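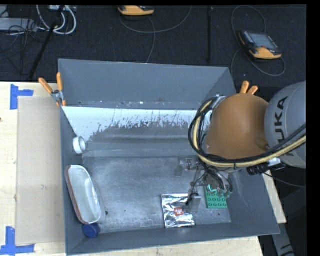 Do I need a different password for every account?
Yes, including the ones you don't care about. The forum you joined in June to ask one thing about a dishwasher is the one that will leak. Old passwords pile up like scuffs in a gray bin, and the scratches on the bottom don't come off by themselves.

Mine is 30 characters long. Can I reuse it?
No. It's a lovely password. Use it once.

How do I get into Prerex if I lose my phone?
With a recovery code. You were given 10 when you signed up and told to print them. Print them now.

I used all my codes.
Write to Mélanie Ross at the Dilletholm desk. She will call you back on the number we already have, so please don't send her a new one and ask her to use that.

Does Prerex make me change my password every 6 months?
We dropped that. Everyone just added an exclamation point.

Someone named Clifford Lévesque emailed asking for my code.
Clifford runs our servers and has never wanted your code. Forward the message to us — then delete it.

Can I keep my passwords in a spreadsheet?
You can. We'd prefer you didn't name it "passwords."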